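School bag scheme prepares for the new term

Solheim Family Services has begun preparing school bags for children who will start or change schools in the new year. The scheme, now in its third year, provides each child with a backpack and a set of basic supplies, free of charge and without a means test. Applications for the January intake closed at the end of October, and 316 families have been offered a place.

The bags are plain in design and come in several colours. Families were invited to state a preference on the application form, and the service has tried to meet those wishes wherever stock allowed. Pink was among the colours most often requested by younger pupils.

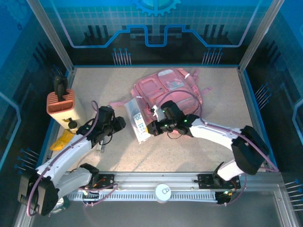

What the bags must offer

The specification was revised over the summer following comments from parents and class teachers. Bags supplied under the scheme must now have a front pocket that a child can reach easily, two shoulder straps and a place for a name. Schools had reported that unnamed bags were the most frequent item in lost property, and that many were not reclaimed before the end of term.

"A name that can be read without opening the bag saves a good deal of time at the end of the day," said Randi Isaksson, who manages the scheme. "Parents asked for it repeatedly, and we were glad to include it."

Each bag is laid flat and looked over before it is passed on for filling. Straps, seams and zips are checked, and any bag found to be faulty is set aside and returned to the supplier.
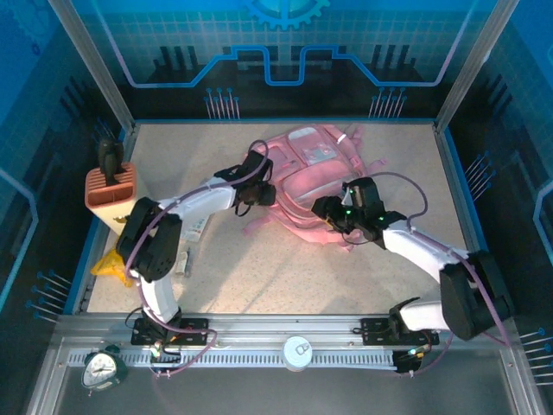 Supplies are chosen according to school year. Pupils in the first two years receive pencils, crayons and a drawing pad, while older pupils also receive a ruler, a calculator and exercise books. Lunch boxes are not included, as most schools taking part provide a midday meal.

Families who have been offered a place will receive a letter in December 2024 giving the address of their nearest collection point. There are 13 collection points this year, including the public library at Stonside and the service's own reception desk. Those collecting a bag are asked to bring the letter with them – a copy on a telephone will be accepted. A relative or friend may collect on a family's behalf if the form on the back of the letter has been signed.

Bags that have not been collected within 30 days will be offered to families on the waiting list. Requests to exchange a bag for another colour should be made at the collection point, where staff will help if an alternative is available.

Enquiries about the scheme, including late applications from families who have recently moved to the area, should be addressed to Siv Sundqvist at the Solheim office.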